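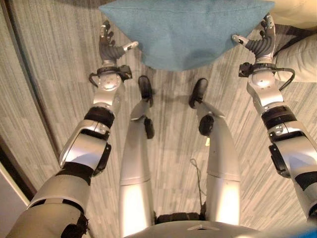
The woman behind Prillura doesn't sit still for an interview. I had barely found a chair in her workroom in Clillden before she handed me two cushions and asked me which one I'd want to nap on. I picked the one on the left. She was delighted! It was the older of the two, and she had been sleeping on it herself through most of February.

"People think a cushion gets worn out," she told me. "A lot of the time it just needs a good shake and somebody to push the filling back into the corners. I've had customers bring me things they were ready to throw away, and I fluff them up on the table in front of them and they take them right back home."

Prillura makes cushions and, for the last few years, repairs them too. She started with seat pads for kitchen chairs, cut out on her own dining table, and moved on to sofa cushions when a neighbor asked for a set. Last year the shop finished 969 pieces, and 422 of those were repairs or new covers for old fillings. She says the repairs are the part she'd keep if she had to choose, and I believe her, judging by how long we spent looking at a pile of mended zippers.

I asked what she looks for in a fabric, and she was off. "I want it to feel good on your bare arm. That's my whole test. I rub it on the inside of my elbow in the store and I don't care who's looking." She has a soft spot for anything with a felty surface, especially in the blues and blue-greens, and the line she calls Prata is made up almost entirely of those colors. The plain teal is the one that sells out. (I own one now. I went in with no plans to buy anything.)

"A soft blue is very forgiving in a room," she said. "You can put it on a gray couch, you can put it on a brown chair, you can drop it on the floor by the bookcase for the kids. And it doesn't shout at you when it's a little rumpled. I like them rumpled! I never iron a cushion cover unless it's going in the window."

Her way of plumping a cushion is worth passing along. She takes it by the two ends, lifts it up in front of her and lets the middle hang down for a moment so the filling can drop. Then she brings the ends together quickly, like an accordion, lets go a bit, and does it again. She turns it over and repeats the whole thing. Four or five squeezes on each side is plenty, she says, and the karate chop people give the top edge is up to you. "I don't do the chop. My sister-in-law does the chop on every single one and it drives me up the wall."

What about cushions that stay flat no matter what? "Open it up and look. Half the time the filling has balled up in one end. You can pull it apart with your fingers, and it's a nice job to do in front of the TV." If the filling really is done for, she sells it by the bag and will show you how much to use. She likes to overfill slightly at the corners and go easy in the center, so the cushion has a place for your back to go.

Washing is where she gets stern. Covers come off and go in cold, zipped and inside out, with nothing that has hooks or Velcro. They dry flat on a towel. She keeps a list of care questions from customers in a notebook, and the most common one is whether the dryer is okay. "I say no, and then they tell me they already did it."

We talked for a while about how to live with a lot of cushions, which she does, cheerfully. At home she keeps a low open bin from Ekora next to the couch, and at night everything goes in there. In the morning the ones people really use come back out, and the others stay put until company comes. She thinks this is the best way to find out which ones you like. Two of hers hadn't left the bin in 60 days when she checked, so she recut the covers into a pad for the dog.

She is working on bigger floor cushions next, firm enough to sit on cross-legged but light enough that you can pick one up by the ends and carry it to another room. The first one came out too heavy. The second was better, though the seam along the bottom sagged, and she's still deciding if she minds. I tried it out while she wrapped up my teal one in brown paper, and I'd have taken that home too if she had let me.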